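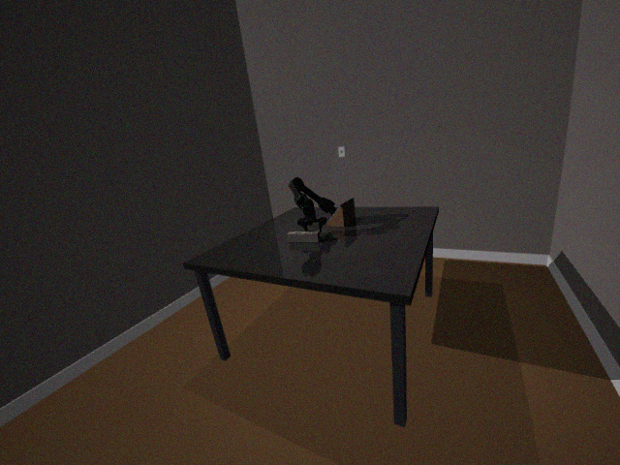
Notes to go with our visit to the Zonard open day

Welcome back, everyone, and I hope the summer treated you kindly. As most of you know, we start the term with a trip out to Hesurport, where the Zonard lab opens its doors every August, and these pages are meant to be read on the bus so that the morning makes a bit more sense once we get there. Please do read them, even if the person next to you is far more interesting!

Our host is Smaranda Toma, who has kindly agreed to take all 19 of us through the simulation part of the lab. She works on what her group calls Ene, a practice room that exists only inside a computer. There is a table in it, a robot arm bolted down in software, a few simple things to handle, and a floor and walls so that the light behaves more or less as it would in a real room. You'll see the arm run through a reaching task on the big screen, and then you'll get to try it yourselves in groups of five or six.

A few words you'll hear a lot. The base is where the arm is fixed to the table. The links are the stiff parts, the joints are where it bends, and the wrist is the last stretch before the gripper. When Smaranda talks about a pose, she means where a thing is and which way it is turned, both together. Try saying it out loud a couple of times, as it does slip away from people.

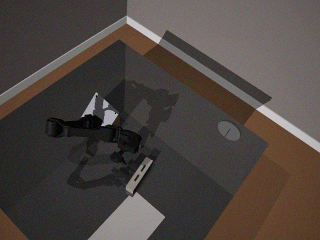 Turning matters a great deal in the reaching task. A small block lying at a slant to the table has to be met by fingers turned to suit it, and the arm has to come over the top without bumping anything on the way. Watch the wrist more than the long link, and keep an eye on the shadows too, which can be a real help in judging how high the gripper is (I found them confusing for years, so don't worry if you do too).

Things to jot down while you watch:
Which joints would you move first, and which would you leave alone?
How would you tell the arm where the block is?
What would be different with a real table and a real block?

Sânziana Barbu will lead the discussion in room 49 after lunch, and she loves the third question, so have something ready for her. We leave for Vadelberg at 5, and the bus does not wait, not even for me.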